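# Toilet lid

A **toilet lid** is the hinged cover that closes over the seat and bowl of a flush toilet. It is normally fixed to the back of the pan by the same two bolts that hold the seat, so lid and seat are sold and replaced together.

## Shape and fitting

Most lids follow the outline of the pan beneath them. Rounded and oval shapes are common in homes, while squared and D-shaped lids tend to go with newer wall-hung pans. A lid that overhangs its seat is easier to lift by the front edge, but it also gets knocked more often.

The distance between the bolt holes has to match the pan. Slotted hinge plates allow a little movement forwards or sideways before the nuts are tightened. Some hinges have a damper that lets the lid fall slowly — these wear out sooner if the lid is pushed down by hand.

## Materials

Wooden lids were usual in older houses and are still made, often with a painted or varnished finish. Moulded plastic is lighter and cheaper. Harder resins resist scratching but can crack if dropped on a tiled floor.

## Use and cleaning

Keeping the lid down stops small objects falling into the bowl and reduces the spray that escapes during flushing. Elin Morgan's household guide *The Urquhart Book of Bathrooms* advises wiping the top first, then the underside, then the seat, and leaving the hinges until last.

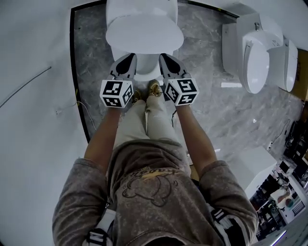

Cleaning is simplest where the lid has few joints or ridges. A smooth, closed oval lid, such as the one on the white toilet against the far wall, can be wiped in a single pass, and the rounded base of the bowl below it is cleaned separately, down to where it meets the marble floor. Acidic cleaners should be kept off marble — even a small spill can leave a dull mark.

## See also

- Toilet seat
- Wall-hung toilet
- Bathroom flooring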